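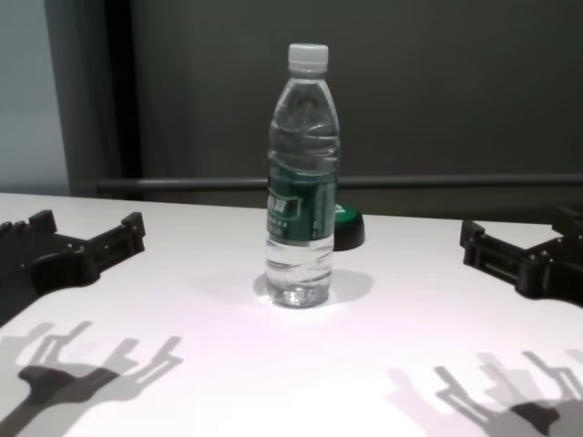 Opened by Tamara Dmytriv | Jun 23, 2026 | Assigned to: Elias Mansour | Status: Resolved

Enrollment totals for the Rirnholm campus are wrong in the regional funding return. The student records system shows 497 students. The return shows 685. The other campuses match. The draft has to be signed off before the September count, so I need to know which figure is right.

Elias Mansour: Looking at it now. Can you tell me if you ran the return from Tristik or from the old export screen?

Tamara Dmytriv: From Tristik, using the saved report Zubaida Virk set up last year. I ran it twice and got the same number.

Elias Mansour: Thanks. The saved report counts enrollments by unit, so a student taking two units at Rirnholm can show up twice. The other campuses have a filter that removes the repeats. Rirnholm was added later and the filter was never applied to it.
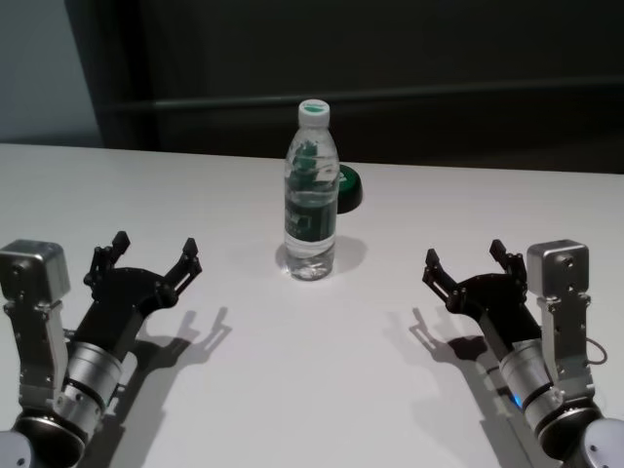 I added the filter on the test copy and reran it. The total dropped to 508, so there are still 11 too many. Checking those by student number.

Update – all 11 are distance students who moved to the Obeidat study center and kept an open record at Rirnholm. They need an end date on the old record. I can't edit those from here, so I've passed the list to Tarek Kanaan in student records.

Tarek Kanaan: End dates entered for all 11. Please rerun.

Elias Mansour: Rerun on live. Rirnholm now shows 497 in both places. Tamara, please check and confirm.

Tamara Dmytriv: Confirmed, and Obeidat is unchanged. You can close this.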